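Rilta Roller and Pole Kit: review after two rooms

By Kamrul Wijesinghe

I paint a room or two a year, always with whatever rollers are left in the garage. Most of them were past saving by October, so before starting on the kitchen I bought the Rilta kit from the hardware store in Eltstead. It cost $49. I have now used it on the kitchen and the back bedroom, walls and ceilings both.

What you get is a nine-inch roller frame, a four-inch mini frame, three full-size covers, two mini covers, a metal tray with a plastic liner, and an extension pole that goes from four feet to eight. There is no brush, so you will have to supply your own for cutting in. The instructions are one folded sheet and you can skip them.

The frame

The nine-inch frame is the best part of the kit. It's a cage type with end caps that grip the cover, and the cover did not creep off to one side, which was my main complaint about the Bepari roller I had before. It spins freely and doesn't squeak. The handle is hard plastic with a rubber sleeve. The sleeve got slippery once there was paint on it, and I ended up wrapping it in a strip of old T-shirt on the second day.

The mini frame is only okay. It flexes when you push, and the handle is short enough that my knuckles hit the door trim. I used it behind the toilet pipes in a bathroom touch-up and inside one closet, then put it away.

The covers

All three are a 3/8-inch nap, sold as low lint. Wash them first anyway. I ran the first one under the tap, squeezed it out and let it dry overnight, and it still left a few fibers on the first pass. The second coat had none that I found. Paint was a matte from Bonuvari, in a pale green, and that brand goes on a little thick. The cover handled it without the heavy orange peel look I have had from cheaper ones. The finish is the thing I care about most and I have no complaints there.

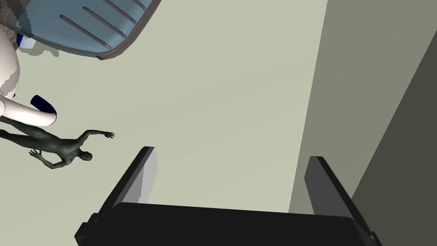

Pale sage green, no texture showing.

They hold less paint than I expected. I was back at the tray more often than with a 1/2-inch nap, and on a ceiling that means a lot of bending. On the other hand there was very little spatter. I wore glasses and a cap and could have done without the cap.

Two of the covers have been washed and reused. One is nearly as good as new. The other dried with a flat spot where I left it lying on its side, so stand them on end.

The pole

This is where they saved money. It's aluminum with a twist lock, and the lock is fine up to about six feet. Past that it slowly turns under load and the upper section starts to slide down. You can tighten it hard enough to hold, but then it takes two hands and a rag to undo. I marked the six-foot point with tape and mostly stayed under it. For an ordinary ceiling that is plenty. If you have a stairwell to do, buy a separate pole with a button lock and expect to spend more.

The thread is the standard one, so the frame fits other poles and the pole takes other frames. I checked it with a window squeegee and a duster and both screwed on straight.

The pole weighs 28 ounces by my kitchen scale, without a roller on it. That is light, and my shoulders were better off for it after a full ceiling.

The tray

Metal, with feet that hook over a ladder step. The hooks are a tight fit on my ladder and needed some bending. The plastic liner is thin. Mine cracked at one corner when I pulled it out, and replacements are sold in a pack of ten only. I have gone back to covering the tray with foil.

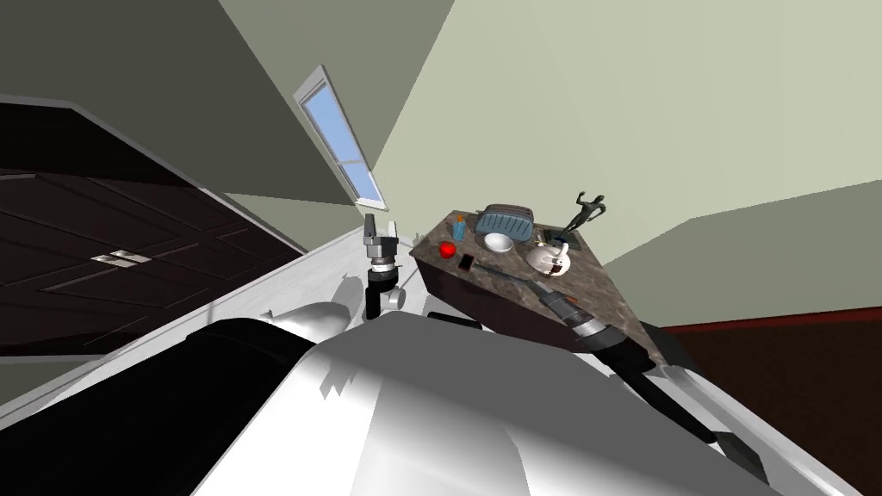 For coverage, I kept a rough record. Two coats on the kitchen walls and one on the ceiling used a little less paint than the can said I would need for 400 square feet a gallon. I wouldn't credit the roller for all of it, as the old color was light and I had primed the patches. Still, I did not waste much, and most of what was left in the cover came off with the curved side of a five-in-one tool.

Cleanup took longer than it should. The end cap on the cage has a recess that fills with paint, and a rag will not get into it. An old toothbrush does. Leave it and the cage will stick the next time you go to change a cover.

Is it worth $49?

Bought separately, a decent frame, three good covers and a basic pole would have run me close to $80 at the same store. The kit is cheaper even if you throw out the tray liner and never touch the mini roller. If you already own a frame you like, just get the covers, which are sold on their own.

I'd buy it again for ordinary rooms. Four out of five, with the point off for the pole lock.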